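Last updated: Mar 16, 2020

Right, quick one before I have to go out again. The kitchen. Yes, still the kitchen. We started in February and I said two weeks, which was stupid of me.

Where we are – Zahira has talked me out of white. I wanted white everything and she stood in the hall and said you have a dog and a child, and that was the end of white. So grey it is. Panelled doors, the plain sort with the sunk-in middle, and a bit of grain showing so it doesn't look like an office. 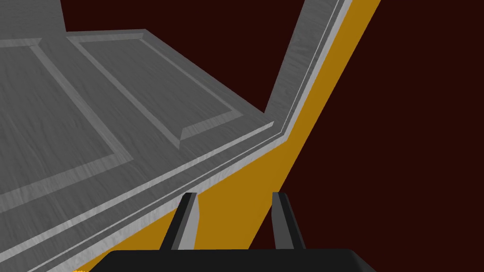

Quote from Trudton came in at 2558 for the units, fitting not included, delivery not included, handles not included (!). The other lot, Etden, were cheaper but wanted a 580 deposit before they'd even come and measure. No thanks. Rang Gilang, who did his sister's place last year, and he says go with Trudton but argue about delivery. Argued. Got 100 off. Felt very grown up for the rest of the afternoon.

Still to sort:
sink – too big, going back
the tap, no idea
floor. Juwita says cork, my mum says cork is for pinboards
where the bin goes. We have had the same converstaion about the bin four times now

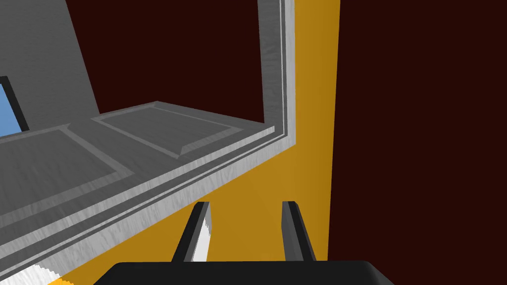

Meanwhile we're washing up in the bath and eating a lot of toast. Kettle lives on the landing. I've got quite fond of it up there, you can make a tea without putting your slippers on. Arsalan wants to know if he can keep it when the kitchen's done and I haven't said no.

Plasterer is meant to be coming but he's said that before. If anyone local has a good one pleae send me the number, I'll swap it for a box of old tiles, 176 of them, cream, a few chipped. Need them out of the porch.

More when there's a floor.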